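Stripping an old office tower for parts

Most teardown guides promise 30 minutes and a tidy pile of treasure. I doubt both. Old towers give up a few useful things, and the rest is scrap with cables on it.

Shut down, pull the mains lead, hold the power button for 5 seconds. Lay the case on its side and take the panel off.

Drive first. Unplug the data and power leads, then draw the drive out in its caddy. Keep the two together. Sellers such as Teltell will tell you any caddy fits any bay, and I have a drawer that says otherwise.

Memory next. Press the clips outward at both ends and lift straight up.

The processor comes last, once the cooler is off. Raise the lever, open the bracket, hold the chip by its edges. Nadja Reisinger swears by warming the old paste first – I have never noticed a difference.

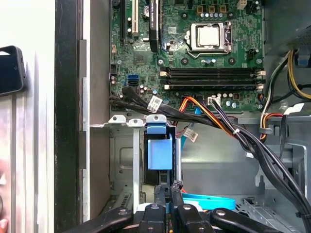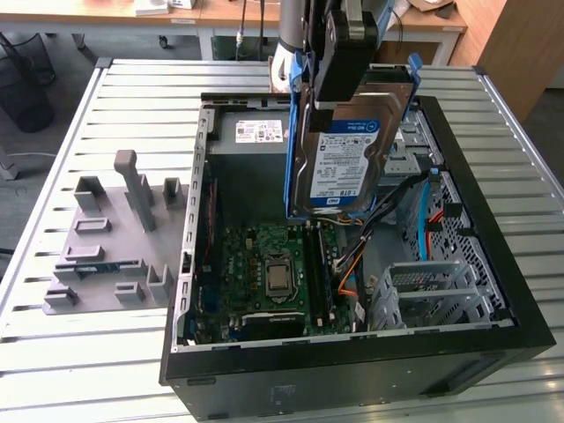
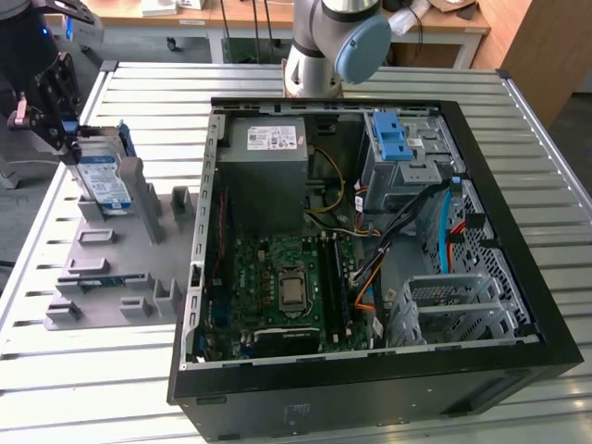 Processor still in its socket in all 3.

Leave the power supply closed. People do open them to save a fan, and I wouldn't for 100 dollars. Wipe or destroy any drive you don't plan to keep, and don't trust a quick format to do it.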